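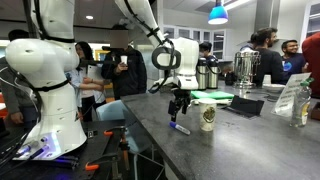

*A counter for hot drinks, with two steel carafes, a tall urn and a paper cup.*

## How does a drink stay hot for so long?

If you go to a school fair or to a big meeting of grown-ups, look for the place where the drinks are. Very often you will find tall shiny containers of steel, like the ones at the back of this counter. Two of them have black lids with a pump. They are called **carafes** (say it: kuh-RAFS). The bigger one with the rounded lid is called an **urn**.

Why do people not simply use a teapot? Let us find out.

### Heat likes to travel

Heat always moves from a hot thing to a cooler thing. When you pour hot cocoa in a mug, the heat goes into the mug, into the table, into the air and also into your hands. After some time the cocoa is as cool as the room.

To keep a drink hot, we must make this trip difficult for the heat.

### The secret is almost nothing

Many carafes of steel have two walls, one inside the other. Between the walls the air is taken out. A space without air is called a **vacuum**. Heat has a hard time to cross it, because there is almost nothing there to carry the heat.

The lid helps too. Hot air and steam go up, so a pot without a lid loses its heat very quickly.

### What does the pump do?

When you press the pump, you push air into the carafe. The air presses on the drink, and the drink has only one way to go: up through a thin tube and out of the spout. You do not need to lift the carafe or to open it.

### And the urn?

An urn is for a big crowd. Many urns have a heater in the bottom, so they can make the drink hot and also keep it hot. At the Dusiretti summer fair in May, one urn was enough for 100 small cups. Other urns have no heater and only thick walls.

### Why does the cup wear a sleeve?

The wall of a paper cup is thin, and the heat comes quickly to your fingers. A **sleeve** is a band that goes around the cup. It gives one more layer between the drink and your hand. Some sleeves have little waves in the paper, and the air in the waves slows down the heat.

### Try it at home

Ask an adult to help you with this. Use warm water from the tap, not boiling water.

1. Take three mugs of the same size.
2. Pour the same amount of warm water in each one.
3. Leave the first mug open. Put a saucer on the second mug. Put a saucer on the third mug too, and wrap it in a thick wool sock.
4. Measure the water with a kitchen thermometer. Write down the numbers.
5. Wait 40 minutes and measure again.

Which mug is the warmest? Which one lost the most heat? You can do it again with a towel or with newspaper in the place of the sock.

### Be careful

Steel on the outside can feel cool when the drink inside is very hot. An urn with a heater can be hot on the outside too. Always ask an adult to pour for you, and keep your hands away from the spout.

### Words to remember

- **Carafe:** a container for serving drinks
- **Urn:** a large container for hot drinks
- **Vacuum:** a space with almost no air in it
- **Sleeve:** a band around a cup that protects your fingers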